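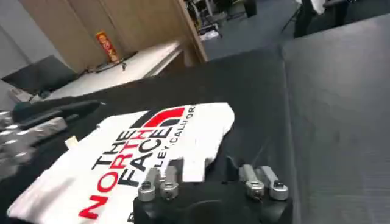 **Clothing store and exchange: minutes of the June meeting**

Held in the sorting room, Mokoena Hall, 7 pm. Six present, two apologies.

**1. Minutes of the last meeting**

Agreed as correct, apart from the item on rail hire, where "returned" should read "to be returned". The rail has now gone back.

**2. Stock**

The count of T-shirts was finished before the meeting and stands at 211, adult and children's sizes together. Jumpers and coats have not been counted and will be left until the autumn. Forty-three of the T-shirts are set aside as unfit to give out, mostly for holes under the arm or stains at the neck. These will go for rags. The Wisora collection takes bagged textiles in the first week of the month, so they need to be by the side door before then.

It was asked whether printed shirts should be kept apart from plain ones. Last year they were mixed and people emptied whole boxes looking for a plain white one for school. Agreed to separate them. Printed shirts with a large logo go in the green crates, plain in the grey.

**3. Folding**

There was a long discussion of this. Shirts are going into the crates folded in at least three different ways and the piles fall over. The fold agreed in spring was sides in, sleeves back, then up from the hem in two turns.
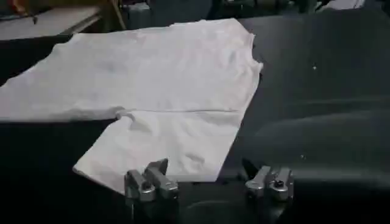
Two members felt the spring fold was too slow for the amount coming in and asked for a single fold across the middle. Against this, it was said that a single fold is too wide for the grey crates and the sleeves hang over the side. A white garment spread on a dark surface, with a crease running across at about mid-height and a small ridge of cloth puffed up at one end of it, was given as the usual trouble: if the bump is left in, it presses into a hard line under the weight of the pile. Whichever fold is used, the cloth is to be smoothed outwards by hand before the next turn is made. The spring fold was kept by four votes to two, to be looked at again after the summer exchange.

Also agreed that plain white shirts are folded on the dark surface only, as marks at the edges are missed on the pale tables.

**4. Labels and crates**

Sixteen more crates are needed. Cutura have quoted for stackable ones with lids and Plukix for the same size without. The lids were thought worth having because of the dust from the hall heating. Order to go to Cutura, provided delivery is before the exchange. Size labels are to be tied to the crate handle. The sticky ones come off in the damp and leave a mark.

**5. Summer exchange**

Doors at 10 am, setting up from 8.30. Children's sizes along the window side, adults' on the stage side, coats in the corridor if it is dry. One bag per household in the first hour, no limit after that.

**6. Any other business**

The iron trips the socket by the sink. Use the one by the door until it has been looked at.

The key to the store cupboard is missing its tag. A new tag to be put on.

Some coat hangers have been offered. Accepted, wooden ones only.

Meeting closed 8.40 pm. Next meeting in September, same room.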